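List: Old Machines and Repairs
Subject: Re: Cleaning old thermal paste, and is it worth it
Date: June 19, 2020

Hello everybody,

I answer below the quoted part. Sorry for the length, my messages always grow while I write them.

> I have been given a tower from the years after 2000, it still starts but
> the fan becomes very loud after a few minutes and then it shuts itself
> off. The board seems fine to me. I was told to change the paste under the
> cooler. Is this worth the trouble on such an old computer? And what do
> you use to take off the old paste? Mine is hard like cement. I have only
> nail polish remover at home and I am a bit afraid of it.

Please leave the nail polish remover in the bathroom. Many of them contain acetone, and often also oil and perfume. Acetone can attack some plastics, and the oil stays behind as a film. I use isopropyl alcohol from the pharmacy, as strong as they will sell it to me, and paper coffee filters, which leave fewer fibres than kitchen paper.

Is it worth it? In my opinion yes. A tube of paste costs less than a lunch and is enough for several machines. When a computer shuts itself off after a few minutes and the fan is screaming, I look first at dust, then at the paste, then at the clips of the cooler. On my old Hatetti tower one plastic clip was broken and the cooler was sitting crooked. I had changed the paste two times before I noticed it, so check the clips first.

Now to the hard paste. The danger is in taking off the cooler. When the paste is dry, it can hold the processor so strongly that both come out together, and on sockets with pins this can bend the pins. What I do is let the computer run for a few minutes, so the paste becomes softer. Then I switch off, pull the power cord, and touch the bare metal of the case. I open the clips or screws and turn the cooler a little to the left and a little to the right, without pulling up. When I feel that it moves freely, only then I lift.

I always put the tower on its side for this, with the board flat. Then no heavy cooler is hanging from your hand, and a small screw stays where it falls.

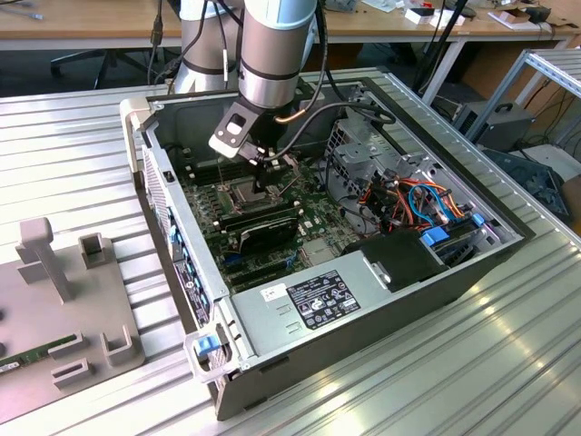
Tower on its side with the panel off. The processor socket is beside the four memory slots.

For the cleaning, put a few drops of alcohol on the filter and not on the board. Lay it on the old paste and wait three minutes. Then wipe from the outside to the middle, otherwise you push the dirt over the edge and into the socket. For cement like yours you will need to repeat it. An old plastic bank card can help to scrape, but please no screwdriver and no knife. Clean the underside of the cooler in the same way and let everything dry.

About the new paste there are 100 opinions on this list and I do not want to start the discussion again. I put one drop, the size of a small pea, in the centre, and press the cooler straight down. I bought mine from Rivadeneira, the grey one, and I am satisfied with it.

Before you close the case, connect the fan cable again. I write this because I forgot it in December and had a very hot quarter of an hour.

One question from my side too. I am looking for a rear fan grille for a Ruter case, the older model with the round holes. Mine is cracked in two places. If somebody near Drerkberg has one in a box, I will gladly pay the postage or come and collect it by bicycle.

Please write to the list what temperature you see afterwards. If it still shuts off, tell us also which power supply is inside, and we look further.

Kind greetings from Drerkberg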